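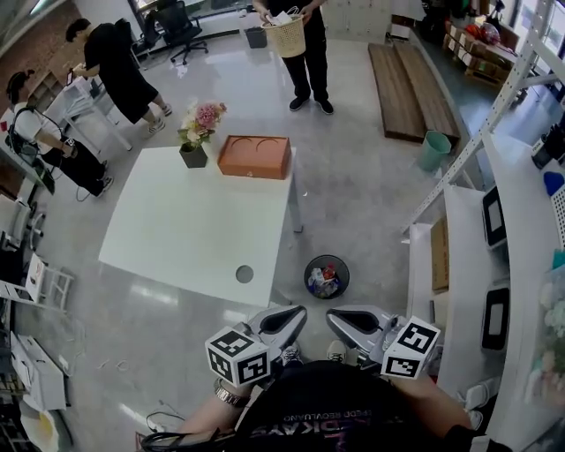
*Pink and cream flowers in a square pot.*

I'd like to make a case against the gift registry, or at least against the way we use it now.

My cousin got married in October. The registry had 100 items on it, spread across two stores, and by the time I opened it most of the cheap things were gone. What was left in my range was a set of measuring spoons and one third of a Promitz stand mixer. You could buy a share in the mixer, which cost $359. I paid for my share, got an email with a receipt number, and that was the end of my part in it. I didn't choose anything, wrap anything or carry anything. I'm not sure my cousin could tell you which third was mine.

I understand why registries exist. A young couple with an empty kitchen needs pots, and they don't need four toasters. When my parents married, the department store kept a list behind the counter, and it had plates on it and not much else. You asked the clerk, she told you how many plates were left, and you bought two. That worked fine for people who had nothing.

Most couples I know now have lived together for years. They own the pots. The registry becomes a list of upgrades, and guests are asked to pay for them in order of price. There are registries for babies, for new houses, for graduations. A coworker sent one around for her fortieth birthday. I bought her the salad bowl.

What bothers me is what the list does to the person giving. Choosing a present for someone makes you think about them for a while. You remember that she hates anything scented, or that he once mentioned wanting to learn to fish. Sometimes you get it wrong. I've gotten it wrong plenty, and I have been on the other side of it too. My aunt gave me a Plerkby egg cooker that holds 3 eggs and screams when they're done. I never would have asked for it. I've used it most mornings for eleven years. 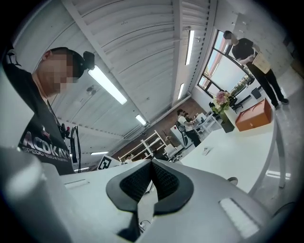
A friend of mine, Chaimae Hamdy, disagrees with me on nearly all of this. She says a wrong gift is a chore. You have to thank someone for it, store it, and bring it out when they visit. She grew up in a small apartment where every object that came in the door meant another had to leave, and she thinks people who praise surprise presents have big closets. It's a fair point, and I do have a big closet.

But the answer to too much stuff can't be a longer list of stuff. If a couple has what they need, I would like to see them say so and leave it there. Let the guests work it out. Some will give cash, and that's fine. Some will bring a plant, or a jar of something they made, or a book they loved. A few will give nothing – and they should be allowed to without feeling cheap.

For my own part, I've stopped opening the links. For the last wedding I went to, I gave a box of pastries from Abou Zeid, the bakery two blocks from where the bride grew up, and a card with a full page of writing in it. The box cost less than a bath towel. She called me the next week and we talked for an hour, mostly about the old street.

I still hold on to my receipt for the mixer, though. I'm told it makes very good bread.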